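Home | Diary | Archive | Contact
Print this page | E-mail this page

Diary of the Residence, May

The Stetum Library opened its reading room at eight this morning. The Pastow bequest, 3,614 volumes in all, is now shelved, and 112 items remain with the bindery.

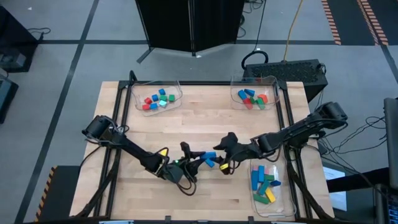

The Librarian, Stetum

Correspondence occupied the forenoon. Honcombe has agreed to lend its parish maps through the summer — the insurance papers are to follow. 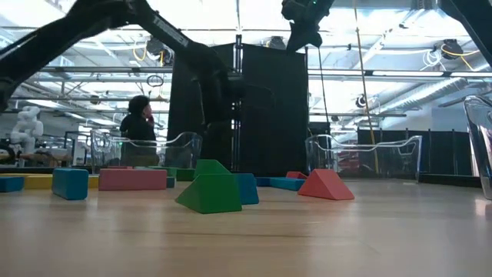
Evening

The Sundaram lecture drew about 550 listeners, and the doors were closed at seven. The east windows still require attention before the rains.

Comments (3)
mapreader: Will the Honcombe maps be open to the public?
pastow_lane: Glad to see the bequest on the shelves at last.
GK: The lecture was hard to hear from the back.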